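Workshop Tips: Comparing Grippers Without Losing Your Mind or Your Pencils

Posted 2025-12-05 by Efthymia Lazaridis
Filed under: Bench habits, Grippers

Every few months somebody hands me a new set of fingers and asks whether they're any good. I used to bolt them on, pick up a sponge, and say yes. Sponges are very forgiving. These tips come from the stretch since May when Kumaresan Kulkarni and I ran the Dater fingers against the Skevetness ones, on two arms, for longer than either of us had promised our families.

Pick a chore, then stop improving it

Ours is putting pencils and pens away in a case. It's dull, it costs almost nothing, and it will embarrass any gripper you own. A pencil rolls. A pen has a clip, or doesn't. A marker is fat enough that a finger set tuned for pencils arrives half closed and knocks it into next week.

Once you have a chore, leave it alone. We lost a whole afternoon because I swapped in a nicer case halfway through and then had two piles of results that couldn't be compared with each other. The nicer case is now where I keep my drill bits.

Use ugly, mixed objects

A new box of identical pencils will make anything look good. Raid the junk drawer. You want thick and thin, round and faceted, and at least one thing you wouldn't be sorry to see snapped. Scissors are worth including for the handles alone, as they give a pointed finger something to hook and a flat pad something to slide off.

Dark objects deserve a special mention. If your camera has trouble, it will have trouble with a black pen next to a black finger, and you would like to learn that before you've blamed the gripper. I blamed the gripper for two days.

Pointed fingers or wide pads

The short version, for people who skip to the verdict: pointed fingers get under a pencil lying flat, and wide pads hold it better once it's up. The Dater set is pointed. It picks well off bare wood and then lets the pencil swivel like a compass needle on the way to the case. The Skevetness pads hold on like a toddler with a cookie, provided they get hold in the first place.

A wrap of thin rubber on the pointed fingers cured most of the swivel. Wipe the rubber down with a barely damp cloth before each session. Pencil graphite gets on everything and it's slippery stuff.

Leave the pens crooked

It's tempting to line everything up parallel, evenly spaced, like a dentist's tray. Resist. Lay them out the way a tired person would, some leaning one way and some the other, a couple touching. The touching pair is the best test on the table. A gripper that can take a marker away from the pen lying against it has earned its screws.

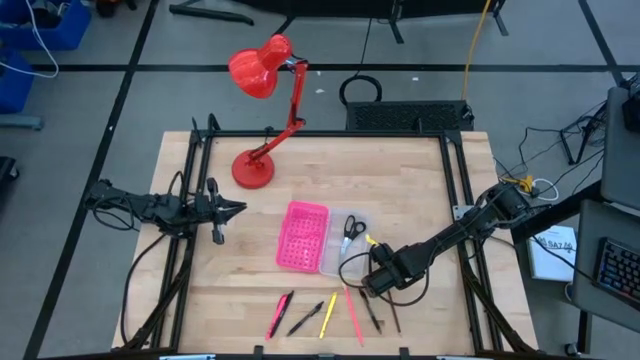 Noel Bautista wrote in to say that touching pens are unfair to wide pads and that I should score them separately. His shop keeps one tally for loose items and another for pairs, and the pads come out looking a good deal more respectable on the first. He also thinks ten tries per object is plenty, and that anyone doing more is avoiding some other job.

He's right about the tallies, so I split ours the same evening. On the number of tries we'll have to disagree. Ten told me the pads were hopeless on thin pencils. Going on longer told me they were hopeless only when the pencil lay pointing straight at the wrist, and that turning the wrist a quarter turn fixed it. We stopped at 1,039 attempts across both sets, a number chosen by Kumaresan's bus schedule.

Give each arm its own side

With two arms on one bench, decide early who owns what. We gave one arm the writing things and the other the case, and wrote it on a card. If both are allowed everywhere they will meet over the middle, and you'll spend your evening comparing how well two wrists survive a handshake.

Swap the finger sets between arms halfway through. Ours didn't behave quite alike, and for a while I was giving Dater credit for a joint that happened to be less sloppy.

Cable slack

Move the wrist to its farthest reach in every direction with the power off and watch the cable. It should never go tight. It will, of course, so add slack and do it again. Too much slack and the loop drags over the table and sweeps up a pencil, which your notes will record as a missed grasp. Hook-and-loop straps beat zip ties for this job. You'll be undoing them a lot.

Lamps and cameras

Set your desk lamp once and mark where the base goes with a bit of masking tape. A nudge of the shade moves every shadow on the table, and thin pencils throw shadows that look a lot like thin pencils. Shiny plastic cases are the other nuisance. If you get a glare spot, tilt the shade before you start fiddling with the exposure.

We tried the Divelden controller with its own camera settings and with ours. Its own were better. I'm reporting this through clenched teeth.

Write down the boring failures

Drops are easy to remember. What slips away is the near miss, the regrasp, the pencil that went in the case backward and got counted because it was nearly 8 o'clock and we wanted dinner. Decide before you begin whether backward counts. (It counts. We voted.)

Narayanan Gounder lent us his notebook layout: one line per try, object, arm, finger set, what went wrong in four words or fewer. The four-word rule is good discipline. "Pencil left the building" is my favorite entry and it's also accurate.

What I'd buy

For pencils and pens off a flat table, the pointed Dater fingers with the rubber wrap. For anything thicker than a marker, the Skevetness pads. Vignesh Warrier swears by a third kind from Iyengar with a soft tip, and has promised to lend me a pair once he finds the other screw.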